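Speaker notes, "Slots, poses and the planner in between"
Lab automation software meetup, afternoon session, 40 minutes with questions

Start time 15:45. Write it large on the first page, because last time I had it as 1545 and I read it as a slide number.

Opening (keep it short)

Good afternoon. My name is Efe Okeke and I work on the planning layer of Dandalus. Dandalus is the software that takes a lab protocol, written by a biologist, and makes arm motions from it. I will talk today about one small part: how the planner decides where a thing is, and what it does when it is not sure.

Ask who in the room writes protocols and who writes drivers. Wait for the hands. If most are drivers people, go faster in part 1.

Part 1. The deck is a list, the world is not

Our protocol authors think in slots. They write "take tip from A1 of the rack" and they are right to write so. The arm does not know A1. The arm knows a pose, six numbers, in the frame of its own base. Between these two there is a tree of transforms: base to table, table to deck, deck to slot, slot to labware, labware to well.

Say slowly: every arrow in this tree can be wrong, and the errors add.

In simulation we have the tree for free. We build the bench once, with the arm on its pedestal, the deck with plate box, tray and tip racks, and we ask the simulator for any pose we like. It is very comfortable. It is also the reason we had a bad January.

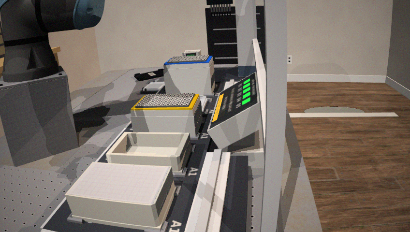 The bad January, then. We had a planner which passed all our tests in simulation, 100 runs from 100. We moved it to the bench at Clollholm and it failed at the first tip pickup. The motion was correct. The slot transform was wrong by a few millimeters, and we had no code which could notice it, as the simulator never gave us a reason to write such code.

Asabe Oyewole found it in one evening. Her proposal was simple: never let the planner read the true pose. It must ask the perception node, also in simulation, and the perception node must be allowed to answer "I don't know."

Pause here. People usually write this down.

What changed in the code:

The planner has no more access to the simulator state. Naima Abdelaziz made it a build error, so we can't cheat when we are tired.

Each pose has now a covariance and a time stamp. A pose older than its limit is refused, and the task goes back to "look again."

The deck file stays, but only as a prior. It says where to look first.

If somebody asks about speed: yes, it became slower. We accept it for pickup and place. For long transfer moves in free space we do not look again.

Part 2. Looking from the wrist

Drink water.

The next question was from where to look. A fixed camera above the bench is easy to calibrate, but the arm covers the labware exactly at the moment when you want to see it. So we use also a wrist view with a very wide lens model. You get the work surface, the furniture and a lot of your own hand.

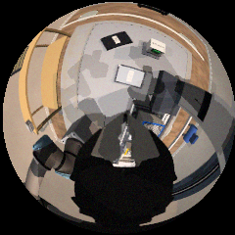
Efe Okeke, planning and perception, Dandalus
Slides prepared with Tetteh Korletey

The fingers and the wrist are always in this view, so we mask them. The mask is computed from the joint values, not learned. We tried a learned one and it was good, but on some poses it removed a piece of labware too, and this is a terrible error to debug.

Second point, the curvature. Straight things come out bent, strongly near the rim. Our first detector was trained on rectified images, and rectifying throws away the border. Tetteh changed it to work on the raw circle, with the lens model applied only to the final corner points. The share of planning cycles with an accepted rack pose went from 65 percent to a number I will show on the plot. (Check with Tetteh that the plot is the new one!)

Third point, small text. At this resolution the labels can't be read, so please don't plan to identify a plate by its label from this view. We move closer for that, as a separate action with its own time limit.

Demo

Open the Tazi viewer before the session. Load the recorded run, not the live one. Show the tree, click on the slot frame, drag it a little to the side. The planner should turn yellow and request a new look. If the viewer hangs, go on without it and show the log.

Thanks to Florence Sutherland at Husen for reading the deck file format and sending a long list of complaints. Most of them are fixed in the current branch. The naming of rotated slots is still open, and I am happy to hear opinions on it during questions.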